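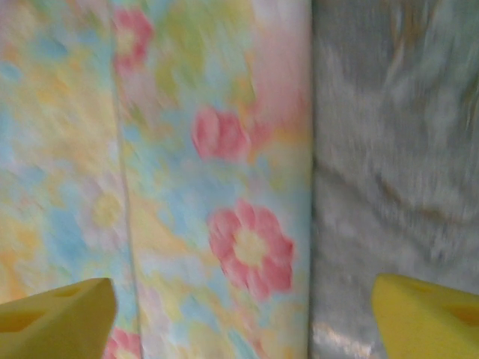
The Night Desk on Mertens Street

Kinga Virág begins her shift at 11, when the last bus to Sitlow has already gone. She is a dispatcher for the traffic police, and her work is mostly listening. A driver has hit a parked car and left. A woman heard the noise, looked out of the window, and saw only one red light going around the corner.

"People are sorry that they don't have the plate," she told me. "I tell them, give me the side of the car that is broken. This is enough to start."

Last year her district registered 655 cases in which a driver did not stop. In 130 of them the driver was found, often in the first 15 hours. The others stay in a gray cabinet which the officers call Burano, after a holiday that one of them never took.

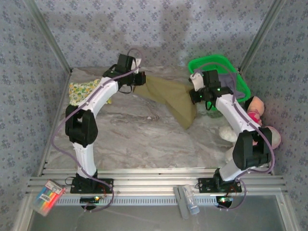

Page last changed: Feb 9, 2024

I sat with her for 3 nights in August. The windows were open and we could hear the trucks on the Ratier bridge, changing gear before the hill. On the second night a young man called to report himself. He had touched a cyclist with his mirror, he drove home, he ate something, and then he could not sleep. Kinga asked him for his address and told him to leave the car where it was.

The cyclist had a broken wrist. She had called two hours before, from the same street. 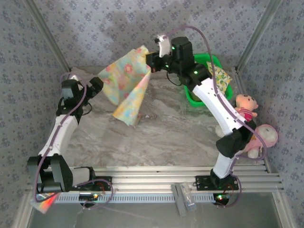 When I asked Kinga if she was angry with this man, she thought for a long time. She said that she hears the voice first and the story after, and his voice was of somebody very tired. Then the other line was ringing, and she put her headset back on. It was a taxi driver with half a plate number, and he wanted to know if half was any use.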